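Echo and glare in a white office under a mezzanine
Office fit-out and repair > Acoustics and lighting

Posted by Sudheer Bangera
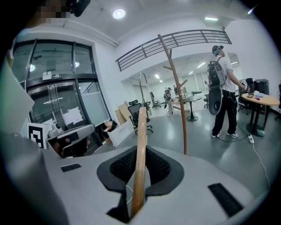
The office, with the glass entrance on the left and the mezzanine railing toward the back.

We moved into this unit in Skisville in March. White walls, white ceiling, an upper level with a metal railing across the back, large windows at the far end. Two problems.

1. Speech carries. A phone call upstairs can be followed word for word near the entrance. A hand clap gives a flutter between the side walls.

2. The light is uneven. There is a mix of round recessed fixtures and rectangular panels. In the afternoon the far end is bright enough that screens facing it are hard to read.

The lease does not allow drilling into the ceiling. Budget is $3000 for both. The glass doors have to stay as they are. Where should the money go first?

Zuleica Honorato

Sound first. The flutter comes from two hard parallel surfaces, so treat one of them. Wall panels 2 inches thick, mounted between seated ear height and standing ear height, will do more than the same area placed near the ceiling. Covering a quarter of one side wall is a reasonable start.

The railing is the path for the upstairs calls. With open horizontal bars it blocks almost nothing. Felt baffles can be hung from the rails with straps – no drilling – but check with the landlord about the load and whether the local code treats the railing as a guard. Do not cover sprinklers or exit signs.

I would spend around $2000 on this and hold the rest until you have lived with it for a few weeks.

For the windows, roller shades with 5 percent openness cut most of the glare and keep the view. Tension-mounted ones exist if the frames are off limits too.

Arnaldo Abreu

get a rug. we had the same thing and a big rug fixed it

Tharun Thomas

A rug helps with footsteps and chair noise. It will not do much for voices unless it is thick and covers most of the floor.

On the lighting, read the color temperature printed on each lamp or panel before buying anything. Mixed fixtures are often 3000 K in one type and 4000 K or more in the other, and the eye reads that as uneven brightness. Match them, and look for a CRI of 80 or higher. Then turn the desks so the screens are at right angles to the windows. That part is free.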